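Painting the chalkboard for the back kitchen

2024-10-10

I said in May that I would sort out a proper board for the back kitchen, and it has taken me until now to do it. The old one was a cheap framed thing from the market in Tovcombe. It had warped so badly over two winters that the bottom corner stood away from the wall, and the last straw was finding the shopping list on the floor with the board on top of it.

I looked at buying a new one. The sizes in the shops were either too small to be any use or big enough for a café. We had a white board left over from the shelving in the spare room at Voverholm, the right height and only a little too wide, so I decided to cut that down and coat it myself.

The coating is a black chalkboard paint from Sidonard. I had half a tin in the cupboard from doing the inside of the pantry door. It had gone thick but there was no skin on it, and it stirred up well enough with a stick. Ye-rin Baek, who I used to share a studio with, told me to sand the white face first and wipe it down. I did one side of it properly and got bored with the other, and I can't find the difference now, so make of that what you like.

I left a strip along the bottom unpainted. The plan is to screw a narrow ledge on there for the chalk and the cloth, and I wanted bare board to fix it to. I masked it off with ordinary tape pressed down hard with the back of a spoon. The left edge I didn't paint either. I quite like the pale wood showing and it matches the worktop more or less.

First coat went on with a small foam roller, up and down. It looked dreadful. Streaks everywhere, white grinning through, and little bubbles where I had gone too fast. I left it overnight and gave it a rub with fine paper in the morning. The second coat went on side to side with a brush, as the roller had dried solid by then (I'd forgotten to wrap it). That covered completely but it left brush marks, and thick paint over a bumpy first coat doesn't flatten itself out.

So the surface is not smooth. I thought about sanding the lot back and decided against it. It will have shopping lists on it.

The thing I cared about more was water. The board is going beside the sink, and the old one used to go grey and soft wherever it got splashed. I stood the new one up on the table against the wall for the water stage.
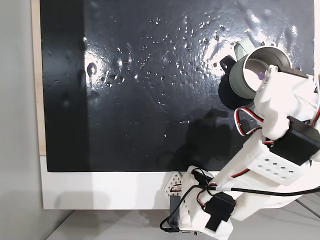 The black side with drops of water on it.

It is shinier than I expected from a paint that says matt on the lid. You can see the brush marks best where the light catches it, up towards the right. There's a shiny smeared patch on the left as well, with a little curl in it like a loop.

I timed it by the cooker clock. After 19 minutes I blotted the drops off with a tea towel, pressing and not rubbing, and had a look at the towel. There was a faint grey mark on it and no more than that. The paint felt the same as it had before. I then did the smeared patch again with a damp cloth and a bit more force, and got slightly more grey on the cloth. The tin says to leave it for several days before washing it, which I hadn't, so I'm not going to complain.

Next is the seasoning. If you haven't done this before, you rub the side of a stick of chalk over the whole board and then wipe it off dry. It fills the surface a bit so that the first thing you write doesn't stay there for ever as a ghost. I didn't do it on the pantry door and you can still read "cumin, bin bags" on that if you stand in the right place. With the brush marks on this one I expect it will need doing twice.

For the ledge I've got a length of beech, 40 mm deep, that I bought from Seok when they were clearing offcuts. It wants cutting to length and a shallow groove down the middle so the chalk doesn't roll off. I don't own a router, so it will be a gouge and some patience.

Fixing it up will be two brass plates at the top and one at the bottom. The wall is plasterboard on that side and the board is heavier than it looks, so I'll need to find the studs first. I had them marked in pencil once but that was before we decorated.

I spent very little on it, all told. The tape was new, and the foam roller, and the brass plates are on order. I'll put up another post when the ledge is done and it's on the wall.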